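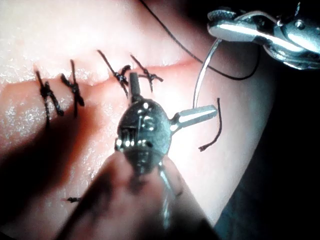
Werkstattbuch Nahtübungen, Eintrag Dienstag, 14:40

Thema heute: Einzelknopfnaht, schwarzer Faden, helles Übungspad von Cernance. Ziel war ein gleichmäßiger Stichabstand über die ganze Inzision. Ziel nicht erreicht, Einzelheiten unten.

Stand nach vier Stichen: Die beiden linken sitzen dicht beieinander, danach kommt eine größere Lücke, dann der dritte. Die Lücke ist zu weit. Am rechten Ende läuft der rote Saum ohne Stich aus, dort fehlt mindestens einer, eher zwei. Reihenfolge war von links nach rechts. Beim nächsten Pad zuerst die Mitte setzen, dann jeweils die Hälften teilen. Steht so auch in unserer alten Anleitung, habe ich beim Start übergangen.

Knoten: Nummer eins und zwei liegen unterhalb der Wundlinie, so wie geplant. Nummer drei liegt direkt auf dem Saum und trägt dick auf. Bei echtem Gewebe wäre das ein Reizpunkt, am Pad nur ein Schönheitsfehler, wird in der Bewertung aber trotzdem abgezogen. Nummer vier ist lockerer als die anderen. Beim zweiten Schlag die Spannung verloren, den dritten zur Sicherheit noch drübergelegt, hat nichts gebracht. Vierter Stich kommt raus und wird neu gesetzt.

Fadenenden: alle kurz, aber in alle Richtungen. Bei eins und zwei ist je ein Ende verklumpt, bei eins dazu ausgefranst. Vermutung: Schere stumpf. Habe das Paar von Atwood gegen das aus der oberen Schublade getauscht und an einem Reststück verglichen - Schnitt deutlich sauberer. Das alte Paar liegt mit rotem Klebeband im Fach "Schleifen". Bitte nicht zurücklegen.

Faden: Spule Hung, Charge 49, angebrochen. Der Faden behält nach dem Abwickeln Formgedächtnis, die Enden rollen sich. Beim dritten Stich ist das am stärksten. Vor der Verwendung strecken: 40 cm abschneiden, zwischen zwei Fingern ziehen, 2 Minuten hängen lassen. Bei der vorigen Charge war das nicht nötig. Auf der Spule sind nominell 400 m, Vorrat reicht also, Reklamation lohnt nur, wenn die nächste Spule sich genauso verhält.

Pad: Die Wundränder stehen leicht auf. Ein Teil davon ist Material, ein Teil kommt vom zu flachen Einstich. Tiefer fassen, Nadel senkrechter ansetzen. Pads von Brolov waren in dem Punkt gutmütiger, reißen dafür am Rand früher aus. Mit Cernance weitermachen, sonst sind die Einträge ab Mai nicht mehr vergleichbar.

Nachtrag 16:10: Vierten Stich entfernt und neu gelegt, Knoten jetzt unterhalb der Linie und fest. Einen fünften am rechten Ende ergänzt. Die Lücke in der Mitte bleibt offen, damit man den Fehler im Vergleich zum nächsten Pad noch sieht.

Offen:
- Stichabstand vorher mit Stift anzeichnen, auf beiden Seiten
- Schere schleifen lassen oder ersetzen
- neue Spule anbrechen, Formgedächtnis prüfen
- Bewertungsbogen: Feld für die Knotenlage fehlt

Kommentare (3)

Zur Spule: hatte mit derselben Charge das gleiche Problem. Strecken hilft, hält aber nicht lange. Nur so viel vorbereiten, wie man gleich braucht.

Beim Anzeichnen den dünnen Stift nehmen, der dicke verläuft auf dem Cernance-Material.

Bogen ist geändert, Knotenlage steht jetzt unter Punkt 6. Alte Ausdrucke bitte wegwerfen.

Kontakt: Nahtwerkstatt, Aushang an der Tür | © Nahtwerkstatt | Nach oben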